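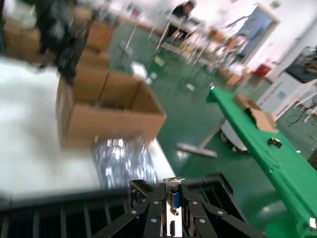
Small blue connector, silver shell.

Up before six again and straight to the studio in my slippers, which is a bad habit now that September has gone cold. I'm still stuck on the big Kirnmont painting. I've had the same patch of sky on the go for 19 days and it keeps turning the colour of old dishwater (I blame the ochre, and then I blame myself for buying cheap ochre). Scraped the left side back to the ground before breakfast and felt much better for it, the way you do after a haircut.

The painting is meant to be about our street when I was small. Everyone at the Dronwood end had a front garden and a telephone, and everyone at our end had a step. We all went to the same school and I don't think one of us ever said a word about it! You just knew whose house you could knock at. I've been trying to get that in with a long wall running across the middle, and Mum's yellow coat on the wrong side of it, only the coat keeps looking like a banana.

Kanini Mwakalinga rang at lunch and we talked for ages. She grew up in Bakunton, on a hill, and she says there the rich people lived at the bottom by the river and looked up at everyone else's washing. I love that. I drew it on the back of the gas bill while she was talking, little ink houses all the way up, and I like it more than anything I've done on the canvas all month.

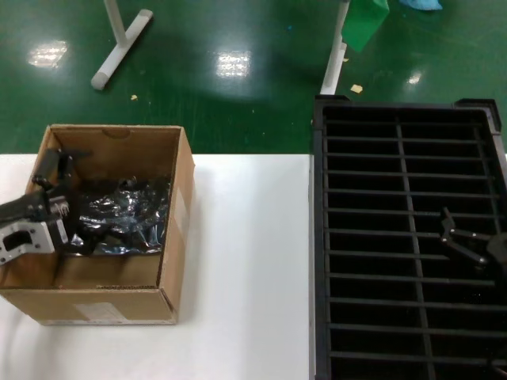 Cardboard box on the white table, black crate to the right.

Afternoon went on paper. I cut down the last of the heavy sheets and did four quick studies of the hill in ink and a bit of tempera, egg from the fridge, yolk all over my sleeve. The third one is good. Washing lines like rigging, and one tiny figure at the bottom with her hands in her pockets.

Mohit Dixit wants 28 pictures for the spring show and I've got 11 I'd let out of the house. He was very nice about it on the phone, which worried me. I might offer him the hill drawings as a set if I can keep them loose.

Soup for tea, then back in to wash brushes. I turned the big canvas to face the wall. Will look at the coat again tomorrow, maybe try it in green.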